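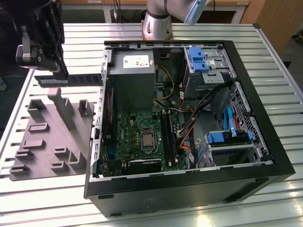

Print this chapter | E-mail this chapter

Chapter 3
Keeping Records in a Small Business

Every business owns things that wear out. A bakery has ovens, a print shop has presses, and nearly all of them have computers. The money spent on these goods is a cost, but it is not entered all at once. It is spread over the years in which the item is used. Bookkeepers call this depreciation.

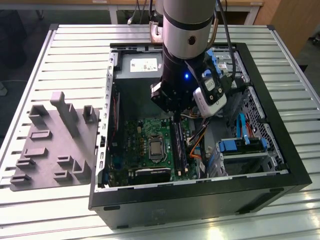 Figure 3.1 Office equipment is recorded as a fixed asset.

Take a furniture dealer in Stostton that buys a computer for $1151. Shipping and setup are part of the price paid. If the owner expects to use it for three years and sell it for nothing at the end, the yearly charge is the price divided by three - a little under $384.
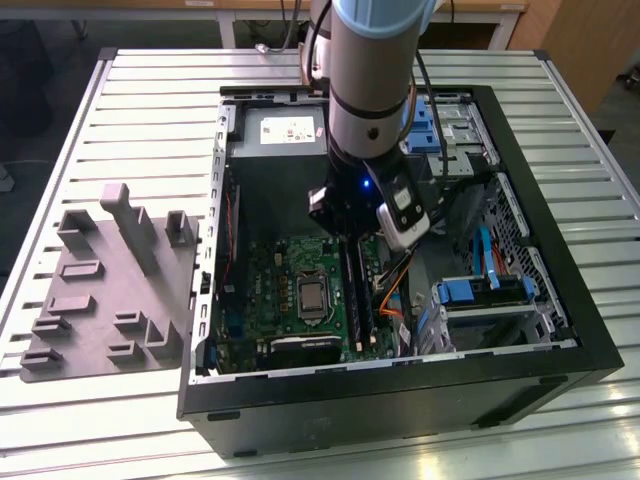
This is the straight-line method, and it is the one used in most of this chapter. Other methods charge more in the first year and less later on. The choice should be written down and kept the same from year to year.

Repairs are treated differently. A repair that only keeps an item running is an expense of the year in which it is paid.
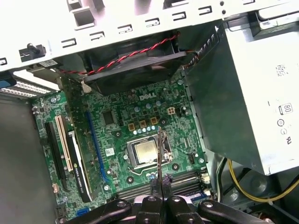
Figure 3.2 Parts inside a desktop computer. They are usually recorded together as one asset.

Related chapters
Cash and Credit Sales
Counting Stock in June
Closing the Books

Search this book
Enter keyword Go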